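Lidded ceramic jar

A lidded ceramic jar is a small household container with a separate cover, used on shelves, dressers and desks to hold dry goods or small items. Most are cylindrical, stand upright on a flat base and are opened by a knob, loop or ring fixed to the top of the lid. They are sold singly and in sets, often in matching shapes with different glazes.

History

Covered pots for salt, tea, spices and ointments have been made in many parts of the world for centuries. Early covers were often plain disks of fired clay or wood, or a piece of cloth tied over the mouth. Jars with fitted lids became common household goods as factory pottery grew cheaper. Metal pulls came into use on decorative jars later, borrowed from furniture hardware.

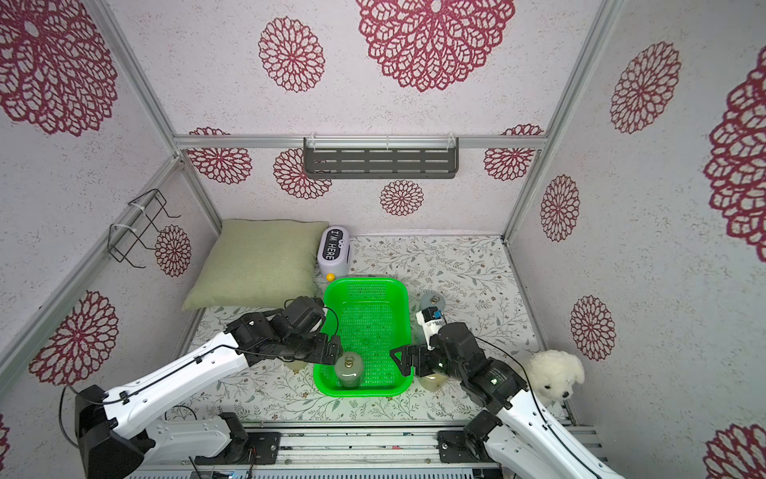
By the time small sets were sold for bedrooms and hallways, the jar had moved well beyond the kitchen. Buyers used them for cotton pads, hairpins, keys and candles. The Furnden pottery listed a set of four in its June catalog under the heading "dresser jars," with 12 glazes to choose from.

Form and parts

The body is usually slip-cast or thrown, then glazed inside and out. The rim may be left unglazed where the lid rests. Lids are flat, stepped or domed. A domed lid leaves extra room under the cover and is easy to wipe clean.

A ring pull hangs from a small fitting attached to the lid. The fitting may be a simple staple or a rosette, a round plate with ribs or petals that spreads the load over the glaze. Brass is the usual choice, either polished or given a dull finish. 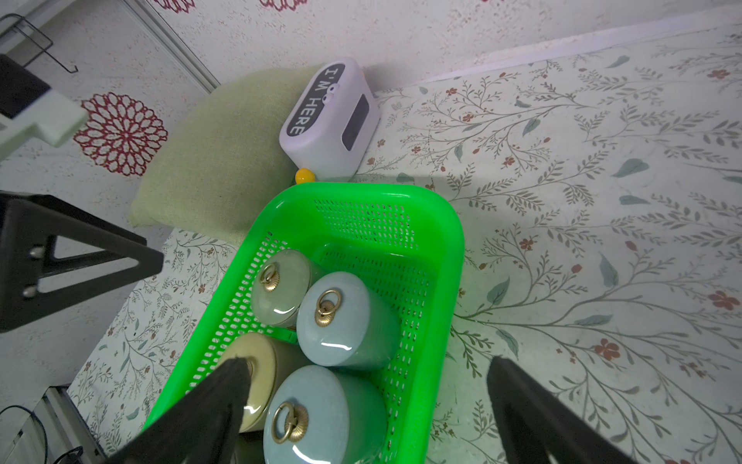 Domed lids with brass ring pulls; two show ribbed rosettes.

Storage and carrying

Sets are often kept together in a tray or open basket. Perforated plastic baskets are light, let dust fall through and can be rinsed. A basket that fits four jars in two rows keeps them from tipping, though glazed sides can chip if they knock together.

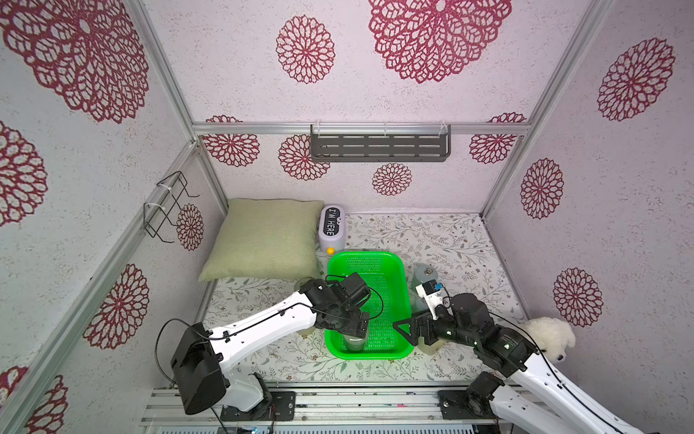

Slotted metal wall shelf and wire rack, two common fittings for small household goods.

Wall shelves suit light jars only. Trudholm, a maker of shelf fittings, advises placing heavier pieces at table height.

Color

Muted glazes such as sage, cream, pale blue and tan are popular in mixed sets. Glaze color can look different under warm and cool lamps, and sellers often note this.

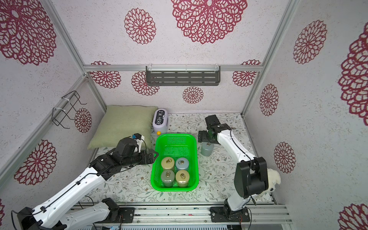
Reading time: 2 minutes

Care

Jars are washed by hand in warm water. Metal pulls should be dried at once to prevent spotting. A lid should be lifted straight up by its ring, with the other hand on the body.

See also: Canister, Ginger jar, Tea caddy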